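Robots on the packing bench: what changed for the staff at Kester
Project report by Simin Pakzad, second year, Work and Organisation
Supervisor: Omid Najafi

3. The workplace

Kester packs small spare parts for the furniture trade at its Hemside site. Until January all packing was done by hand on two shifts. Each packer took parts from a tray, put them in a carton, closed it and passed it on for labelling. The firm then put a robot arm on one bench, and a second bench is planned. I visited on 2 days and interviewed 15 members of staff, most of them packers.

Before the arm went live, the layout was tried out in simulation. The packers were shown this early on and could ask for changes. Two of their requests were taken up, both to do with where the cartons wait. Several people told me it was the first time they had been asked about the bench they stood at.
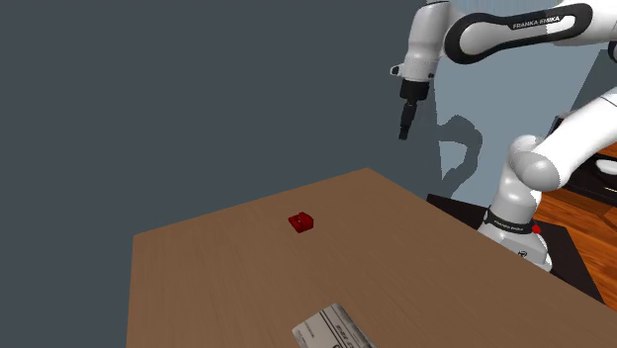

Did the packers lose hours when the arm came in?

Contracted hours stayed the same for everyone I interviewed, but overtime fell. Three packers said they missed the extra money, and one had taken weekend work elsewhere.

4. Changes in the daily work

The arm is given the parts that are the same every time. Mixed orders are still packed by hand, so the people now get a larger share of the awkward jobs. On the Tuesday I was there, the arm's bench finished 209 cartons on the early shift and the hand benches finished 333 between them. The packers thought a fair comparison should take account of the mixed orders, and I agree.

Sore wrists were mentioned less often than I expected. What came up more was waiting. When the arm stops, the person at that bench has to call the shift lead, who is the only one trained to restart it. Staff wanted this training for themselves. The manager said it was planned but gave no month.

There is also less talk. The bench used to have two people facing each other and now has one. An older packer said the shift felt longer, although the work was lighter.

5. Limits of the study

I did not speak to anyone on the night shift. The interviews were held in the canteen during breaks, so some were short, and the manager chose four of the people I met.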